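Chapter 8
Keeping Stock: How Small Warehouses Know What They Have

In this chapter
What stock is and why it costs money to hold
Cycle counts and full counts
Reorder points
Dead stock
Reading a stock card

Key terms: SKU, lead time, safety stock, reorder point, shrinkage, cycle count

Opening case: The Boros parts room

March, 6:40 in the morning. The parts room at Boros, a repair supplier with one building and one loading door. A customer wants 113 seals of a single size. The computer says 196 on hand. The shelf says otherwise. Two bins, one of them mislabeled, and a carton nobody had opened from a delivery by Lomier. The order went out short. The customer bought the rest from Zeston and, for the next few months, bought a good deal more from Zeston too.

Nothing dramatic there. No theft, no flood. A carton booked in under the wrong number, then a second mistake on top of the first. Most stock trouble looks like this. Small, dull, expensive.

8.1 What counts as stock

Stock is anything a business holds in order to sell it, use it up, or build it into something else. Three broad kinds. Raw materials, work in progress, finished goods. A bakery has flour, dough and bread. A parts supplier mostly has finished goods and not much else, though packing tape and cartons get used up too and somebody has to order them.

Each item that is tracked separately gets its own code, the stock keeping unit or SKU. Same seal in two sizes -- two SKUs. Same seal in two colors, two SKUs again. Boros carries 1018 of them. That sounds like a lot for one room, but it is normal for the trade, and a long list is where the errors hide.

8.2 The cost of holding it

Students tend to remember the purchase price and forget the rest. The rest is:

Space. Rent, heat, light, shelving.
Money tied up. Cash in a bin can't pay a bill.
Damage and age. Rubber hardens, labels fade, boxes get crushed at the bottom of the pile.
Insurance.
Handling. Every time an item is moved someone gets paid to move it.

Against all that you set the cost of running out. Lost sales, rush shipping, annoyed customers. The second set is harder to measure and so it often gets left out of teh sums. Don't leave it out.

8.3 Counting

A full count means closing up and counting everything. Slow. Usually once a year, for the accounts. A cycle count means counting a few items every working day so that the whole list gets covered in time. Fast movers more often, slow movers less.

Cycle counts catch errors while people still remember what happened. A full count finds the gap, but by then the paperwork is months old and the trail is cold.

Tivik, a wholesaler we come back to in Chapter 9, uses both. Count first, look at the record second. If the counter already knows the number on screen, the count has a way of agreeing with it.

8.4 When to order again

Waiting until the bin is empty is no good, the supplier needs time to deliver. That time is the lead time. The level at which you place the new order is the reorder point:

reorder point = (daily use x lead time) + safety stock

Safety stock is the cushion for bad weeks. A late truck, an unusually big order. Set it too low and you run out, too high and you are back to the costs in 8.2. Most firms start with a guess and then adjust it it as the records build up.

Worked figures follow in 8.5. Before going on, read the check question at the end of this opening and try it with the page covered.
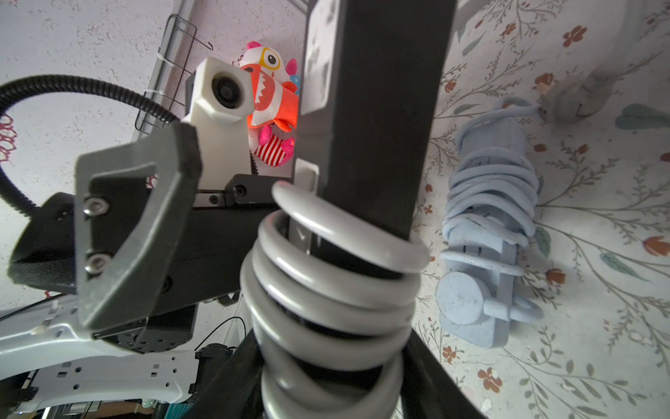
What happens to the reorder point if a supplier's lead time gets longer?

It goes up. More units will be used while the order is on its way, so the order has to be placed while there is still more on the shelf.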